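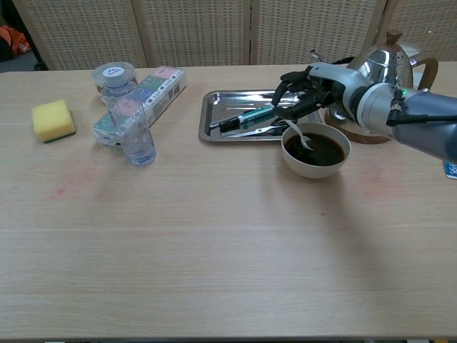
Leandro Quintana wants stop distances written down before any arm shares a table with open liquids, and Hetora has now done so. Its tabletop handling guideline, released in March 2019, covers robotic hands working with bowls, spoons and other household items. Sharp tools stay outside the planned path — scissors included. Hand speed near a filled vessel is limited to 35 millimeters per second. Skorico will apply the text at its Bielecka site from December.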